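Clilance Gardeners' List
9/9/20, by Domnica Chiriac

Hello all,

Thank you to Nizar for the question about the lawn in Oltthorpe. I answer below his message, so that other members can follow. 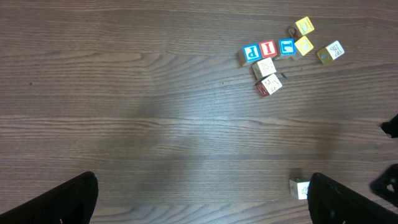
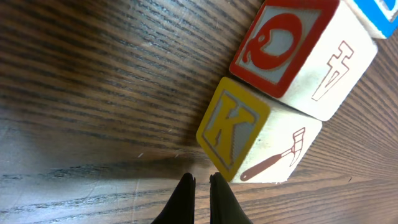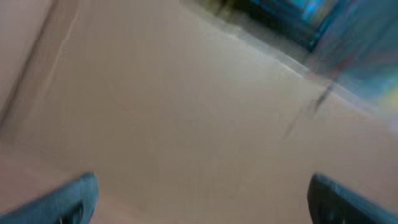
Letter blocks on the brown wood, first two photos.

Nizar Moussa wrote:
> My client has a lawn of 200 square meters with much moss on
> the north side. The firm Skarnar offered to remove the whole
> turf and lay new rolls for 3000. Is this a fair price, and is
> September too late? She also wants to keep the old hedge.

The price is maybe fair, but I would not take the offer yet. Moss comes back if the soil stays hard and shady, and new rolls will not change this. Last fall I had the same problem at the Þorgeirsson house. We cut the grass short, raked the moss out, made holes with a hollow fork and brushed in sharp sand. After that we put new seed for shade. It took two people 9 hours, and by spring the lawn was good enough that the owner forgot the idea of new turf.

September is not late for seed if the nights are still mild. For rolls you can wait until November, when the ground is wet but not frozen.

About the hedge - please ask her if she allows you to cut it lower. Even one foot gives the grass more light. Maiara knows hedges much better than I do, so maybe she can write which month is best.

One question back to you: did Skarnar test the soil? If they did, please send the pH.

With kind regards,
Domnica

To leave this list, write to the list owner, Heike Kettler | © Clilance | Back to top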